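Grudside adds colored mugs and a small counter rack to its kitchen range

FARDEN, 26/10/2024 — Grudside, the housewares company, today added a line of ceramic mugs in mixed colors to its kitchen range, together with a black metal counter rack to keep them on. Both products go on sale through the company's own store in Farden and through its retail partners.

The mugs are sold one at a time, so customers can put together whatever colors they like. The rack is sold separately.

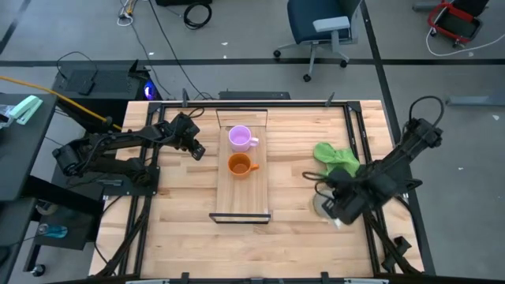
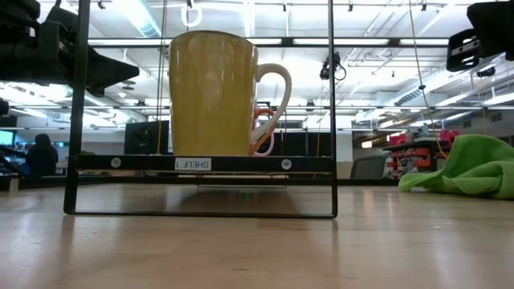 Mugs on a wooden tabletop, and the yellow mug on the rack shelf.

One mug at a time

Grudside has sold mugs in boxed sets until now. Store staff in Farden kept hearing the same request from customers, who had broken one mug from a set and wanted to replace only that one. The company ran a customer survey in July and received 781 replies. Of those, 248 people said they would rather buy mugs singly, and 143 said they had stopped using a set after losing part of it.

"People don't use mugs as a set," said Sawsan Nimri, head of kitchen products at Grudside. "One person in the house has the orange one and gets annoyed when somebody else takes it. We decided to sell them the way they get used."

The new line is called Marino. Colors at launch include orange, a pale lavender-pink and a mustard yellow with a white handle. The orange and the lavender-pink are the same color inside and out. The yellow mug has a glossy finish and is slightly wider at the rim than at the base.

All Marino mugs can go in the dishwasher and the microwave. Grudside says it will keep each color in stock for at least 2 years after launch, so that a broken mug can be replaced with a matching one.

The Bernar rack

The rack, named Bernar, is made of slim black rods and flat bars. It stands on the counter on its own base and needs no drilling. The shelf sits a little above the counter, and a thin bottom rod with rounded corners joins the two uprights. Mugs can stand one behind the other on the shelf.

Bernar was drawn up for small kitchens, where cupboard space runs out first and the mugs end up next to the sink. The open shape leaves the counter easy to wipe underneath — a cloth goes under the shelf without moving anything off it. Customers who tested early versions asked for this more than for extra shelf space.

"We had a taller version with more room on it," said Nimri. "It looked fine in the store. In a real kitchen it got in the way of the wall cupboards, so we dropped it."

The rack comes flat in the box with its screws and a printed sheet of instructions. A screwdriver is needed to put it together. Replacement screws are available on request from the Farden store.

Care and cleaning

Grudside recommends wiping the rack with a damp cloth and drying it afterward, mainly at the points where the screws go in. Scouring pads should not be used on the rack or on the glossy mugs. Wooden counters should be dried before the rack is put back in place.

Where to buy

Marino mugs and the Bernar rack are on the shelves at the Grudside store in Farden from today. Retail partners will receive stock as their orders are filled. Retailers who already carry Grudside boxed sets can go on ordering them while supplies last — there are no plans to make more.

Shops that want to order the mugs by color can do so from the trade desk. Mixed cartons are also offered.

About Grudside

Grudside designs and sells everyday goods for the kitchen, including mugs, racks, boards and storage jars. The company is based in Farden, where its design office and store share one building.

Press contact: Sawsan Nimri, Head of Kitchen Products, Grudside, Farden. Product samples and price lists are available to the press and to retailers on request.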